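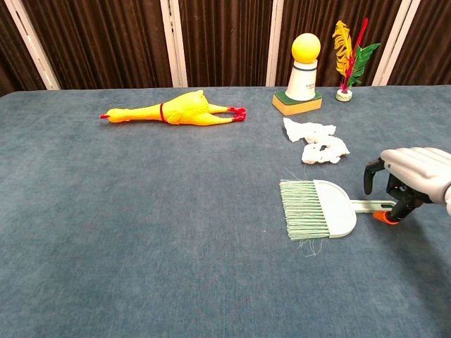 Why show a robot a task by remote control when you could take it by the wrist and move it yourself?
Because a demonstrator who holds the wrist is standing in the robot's view, and the robot then learns from pictures that will never occur again once the person has gone home.

3.2 Collecting the demonstrations

We used both methods anyway, largely to settle an argument. In the hand-guided condition the operator moved the Jarkex arm directly and closed the fingers with a foot pedal. In the remote condition the operator sat at the Trandolik station, wore a glove and watched a screen. Each operator recorded 13 practice runs, which were thrown away, usually to the operator's relief.

The task was to sweep light clutter to one side of a covered table with a small hand broom (Figure 4). The broom lies flat, so the fingers must come down over a thin handle and close before they press into the cloth. People do this without thinking, and are poor at explaining it. Our written instructions grew to 2 pages and were ignored by all who received them.

Figure 4. The hand near the handle of the pale green broom. Tissue, feathers, a rubber chicken and a ball balanced on a white cone share the table.

We kept 213 remote runs and 128 hand-guided ones. The difference reflects patience more than design: guiding the arm by hand is tiring – Leif Kvaran, who recorded most of the hand-guided set, asked that this be stated in print. Remote operators tended to pause above the handle before committing to a grasp, and the trained policy copied the pause faithfully, along with every other hesitation we had hoped it would overlook. Trimming these pauses by the Ladefoged rule shortened the runs but made the grasps worse, so we left them in.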